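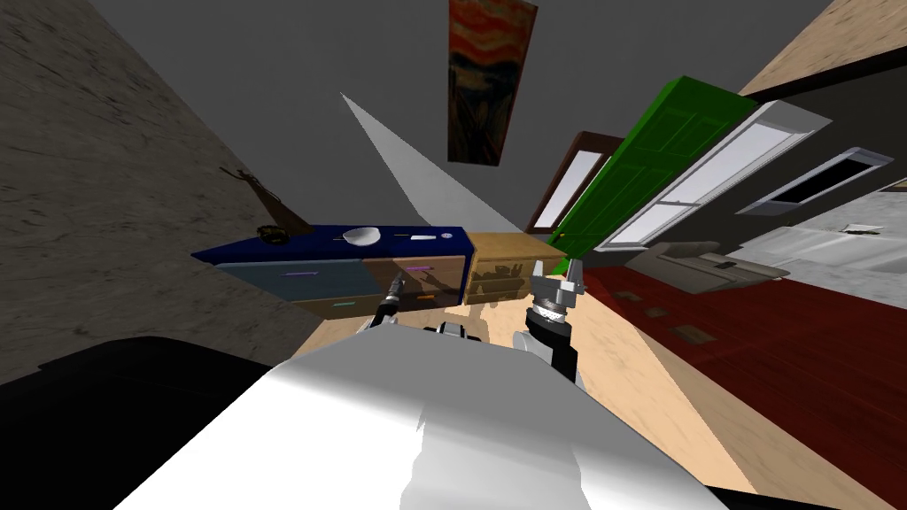 The **Nirkdale Rules** are a set of good-practice rules for testing household robots in simulation before they are tried in real homes. They cover mobile robots with one or two arms that open drawers, move dishes and carry small items between rooms. The rules are voluntary. They are most often used by small labs and by firms that buy robot software from outside suppliers.

## Background

Early home simulators differed widely in what they counted as a success. A drawer pulled open by a finger's width passed in one and failed in another, so results could not be compared. Work on a shared text began in June at a meeting in Nirkdale, from which the rules take their name. The first draft was built on the test notes of the Skunimus simulator and ran to 16 pages. A later draft dropped most of the material on outdoor robots.

## Scope

The rules apply to tests run in a rendered home with furniture, doors and loose objects. They do not set limits on force or speed for physical machines, and passing them does not show that a robot is safe around people. Speech, face recognition and battery life are left out.

## Main provisions

**Scene setup.** Each task must be run in at least 30 room layouts. Floor color, wall finish, door color and drawer handles have to vary between layouts. Pictures and other decoration may be added but must not mark the target of the task.

**Camera view.** Testers must report where the camera is mounted and whether the robot's own body and grippers show up in its view. Tilted views are allowed. They may not be straightened by hand before scoring.

**Contact.** A gripper that passes through a drawer front or cabinet side ends the run, and the run is scored as a failure. Light contact with furniture is logged but not penalized.

**Runs.** A full report covers over 2000 runs per task. Runs may be repeated only after a software crash, and the crash log must be kept with the results.

## The Butkienė scale

Results are given on the Butkienė scale, which has 3 levels: completed, completed with contact, and failed. Earlier drafts had a level for partial success. It was removed after labs applied it in different ways.

## Criticism

The Botetti test group has argued that the contact rule is too strict for narrow kitchens, where a wide arm has little room to turn. Others object to the number of runs, which can be costly for a small team.

## See also

- Robot simulation
- Mobile manipulation
- Service robot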